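The Sink Problem

Drimside, a little before eight in the morning, and Ibsa Endale is already arguing with a faucet. Not a real one, well, a real one, but no plumbing behind it. The lab has more than one sink and not one of them has ever seen water.

What they're after is bathrooms. Kitchens have been done, everybody does kitchens. Stacking cups, loading racks, wiping counters. Bathrooms are tighter and shinier and the stuff in them is small and slippery, and robots are terrible at all of it. Roman Dudek, who started the Nokska project after years on warehouse arms, puts it like this: "A warehouse box wants to be picked up. A toothbrush does not."

So the method. Nokska doesn't teach by driving a robot around with a joystick. People do the chores themselves, wearing the robot's hands, and the recordings get turned into training data. No arm in the loop until the very end. It's cheaper, it's faster, and the movements come out looking like a person did them, becuase a person did.

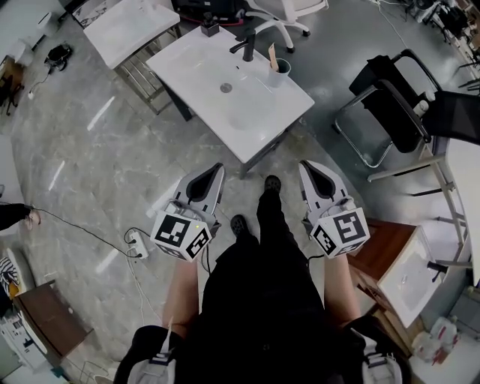

Calibration is where most of the trouble lives. Before a session starts the wearer straps in and stands still, and the software has to work out exactly where each hand is relative to the head. Half a centimeter off and the robot learns to close on thin air. The grippers ride on white cubes printed with black-and-white marker patterns, several faces each, so that when one side turns away another can still be read. Bare forearms behind them, a harness over the shoulders, then the first sink. Endale likes to start with the one with the black faucet and the cup with the wooden stick leaning out of it. Thin things at an angle are a good test. If the tracking is drifting you find out fast.

And it does drift. Shiny ceramic is bad. A wearer who looks up too quickly is worse. Maja Pawłowska wrote the filter that throws out the ruined stretches, and she's proud of it and also a bit sick of it. The first version threw out nearly everything. The second kept a clip where someone was scratching their ear.

The numbers, then. The team collected 1,306 recordings and kept the ones the filter liked. They trained one policy on those and another on 400 recordings made the old way, by remote control, then ran both on the same arm on tasks neither had seen at that particular sink. Pump the dispenser. Move a cup from one side of the basin to the other without knocking the faucet. The wearable version did better on 22 of the tasks and worse on 2. Both of the bad ones involved twisting a cap.

Why caps? Pawłowska thinks it's the wrist. People cheat, they roll the whole forearm and lean in with the shoulder, and the arm on the bench can't follow all of that. Dudek thinks they just need more caps. They've been having this argument since January and show no sign of stopping.

Markos Papadakis, who builds grippers at Ostrowski and has no stake in Nokska, is impressed but careful. Would like to see it in a real bathroom, he says. Wet floor, bad light, a towel on the faucet. "In the lab the sink is always where you left it." Fair point. Dudek doesn't dispute it, he's lined up an apartment in Pruvudville for the next round, third floor, no elevator, and a bathroom he describes as hostile.

Bożena Lis runs the sessions and has probably moved more cups across more dry basins than anyone alive. Her forearms hurt for the first few weeks, then stopped. She has opinions on finger pads (softer), on the straps (wider) and on session length, which she got cut after telling everyone that tired people make tired data. Pawłowska checked. The late recordings were getting tossed at a much higher rate then the early ones.

Lis goes home and brushes her teeth and catches herself doing it slowly, elbow out, head down, holding the cup where a camera could see it.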